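2025-08-13

Sigo con el banco de calor. Anoche, antes de acostarme, repasé los registros de temperatura del compost y encontré lo que sospechaba: la sonda inferior marca dos grados menos que la superior desde que cambié la mezcla. La pila no se ventila bien por abajo. El material que añadí la semana pasada, restos de poda triturados demasiado finos, se ha apelmazado y no deja pasar el aire.

Lectura de esta mañana, a media profundidad: 54 grados. Suficiente para la fase termófila, pero la curva ya baja. En la pila anterior, con la misma relación de carbono y nitrógeno, la meseta duró bastante más. La diferencia está en la granulometría. La trituradora Griltar venía con la criba estrecha puesta y no la cambié. Anoto aquí, para no repetirlo: criba ancha para leña y tallos, estrecha solo para hoja seca que vaya a servir de acolchado.

Humedad. Prueba del puño en tres puntos. Arriba, correcta: al apretar salen un par de gotas. En el centro, algo seca, con filamentos grises de actinomicetos en las ramas. Abajo, encharcada, con olor leve a amoniaco y, en la esquina norte, a huevo podrido. Es decir, anaerobiosis local. El riego de agosto baja por las paredes del cajón y se acumula en el fondo sin mojar el núcleo. Tengo que regar por capas durante el volteo y no desde arriba con la pila montada.

Volteo completo a las siete, antes del calor. Saqué todo a la lona, separé la capa del fondo y la mezclé con paja y cartón troceado. Añadí estructurante grueso en la base, un palmo de ramas sin triturar, cruzadas. Tardé más de lo previsto y la horca tiene el mango flojo otra vez. Epoxi o mango nuevo, aún no lo he decidido.
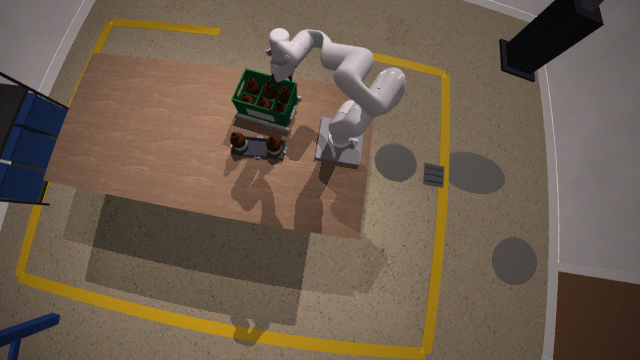

El volumen después del volteo es algo menor de lo que esperaba. El cajón admite 200 litros por módulo hasta el borde y el segundo módulo no ha quedado lleno. Parte de la pérdida es real, por descomposición, y parte es el apelmazamiento, que engañaba en sentido contrario: el material parecía más hecho de lo que estaba. Al deshacerlo han aparecido cáscaras de melón casi enteras y un periódico que todavía se podía leer.

Revisión de las sondas. La superior es la Kartha antigua, la inferior es la nueva. Las metí juntas en un cubo de agua durante media hora para descartar un error de calibración y dieron la misma lectura, décima arriba, décima abajo. El desfase de dos grados era de la pila. Cambio la pila pequeña de la Kartha de todos modos, que el indicador de carga lleva días parpadeando. El cable ha quedado sujeto con brida a la tabla trasera, con holgura para que no tire al asentarse el montón.

Sobre el activador Drodik: no lo vuelvo a comprar. He gastado el bote entero en dos pilas y no veo ninguna diferencia en el tiempo de arranque frente a una paletada de compost maduro. Es cierto que no he llevado una pila de control con el mismo material y en las mismas fechas, así que no puedo afirmar nada con rigor. Pero tampoco voy a montar una para averiguarlo.

Pendiente la cuestión de las semillas. En el lote de primavera sobrevivieron las de tomate y las de calabaza, lo que indica que la periferia no llegó a temperatura. El remedio es conocido: en cada volteo, lo de fuera va dentro. Hoy lo he hecho así, salvo el último tercio, en que ya hacía demasiado calor y eché el material como venía. Queda apuntado.

Lombrices: ninguna en la pila caliente, como corresponde. Bastantes en el módulo de maduración, pegadas a la cara de sombra. Ese módulo lo empecé hace 77 días y el material ya huele a tierra. Prueba de la bolsa cerrada en marcha desde hoy; si al abrirla no hay olor agrio, cribo. El destino es el bancal de Suteo, que tiene la tierra más pobre, arcilla casi pura a partir de un palmo. Extendería una capa de tres centímetros sin enterrar, con acolchado encima. Las habas no entran hasta más tarde, pero prefiero que el compost lleve unas semanas puesto. Calculo hacerlo en septiembre, con la primera lluvia si viene.

Lectura de las nueve de la noche: 41 grados en el centro, 38 abajo. La caída es normal después de airear. Si en dos días no ha vuelto a pasar de cincuenta, falta nitrógeno y habrá que añadir césped o estiércol de gallina. Césped no tengo, está todo seco.

Comprar: criba ancha de repuesto, bridas, pila de botón, cola epoxi.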